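Open afternoon at Raudsepp: two-arm cell, table clearing
Posted 2023-01-03 by Kristaps Mockus

Raudsepp opened its handling lab to visitors for one afternoon, and I spent most of it at the two-arm cell. The task on show was clearing plates from a table into a bin. The control software is Clavex, the planner on top of it is Prakach, and the two do not share a clock. Most of the questions from the floor were on that point.

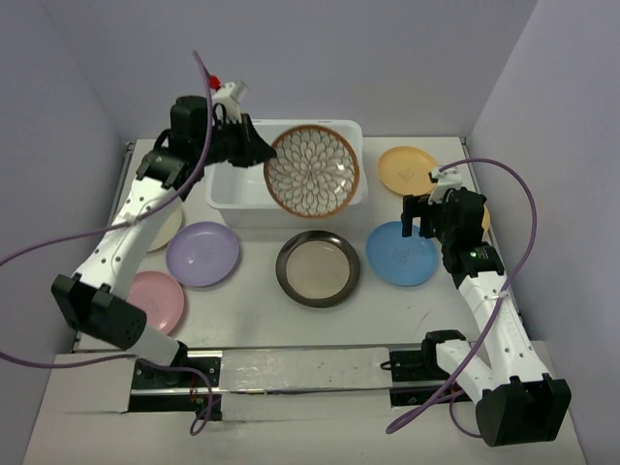
Prakach replans every 200 ms. Clavex holds the last valid trajectory until a new one arrives, so a missed cycle costs time but does not stop the arm. The engineer at the console put the log on a second monitor: 201 missed cycles in the previous 73 runs, none of them followed by a fault. I asked for the same log with the wrist cameras off and was told it exists but was not on that machine.

Grip force is set per plate type and stored in a Flerkex table with 700 entries. Entries are still typed in by hand.
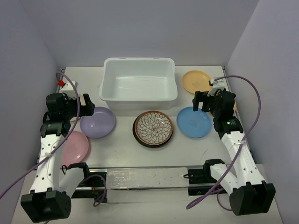 Stacking order came up next. Prakach scores each plate by reach, clearance and overlap with its neighbors, then assigns it to an arm. Overlap matters in a layout like this one, with the petal-patterned plate sitting on a black round base in front of the bin and the blue plate next to it on the right. The score weights are fixed for now - a tuned set is planned for April.

Slides from the talk are available from the Raudsepp front desk on request. The parts list is not being released.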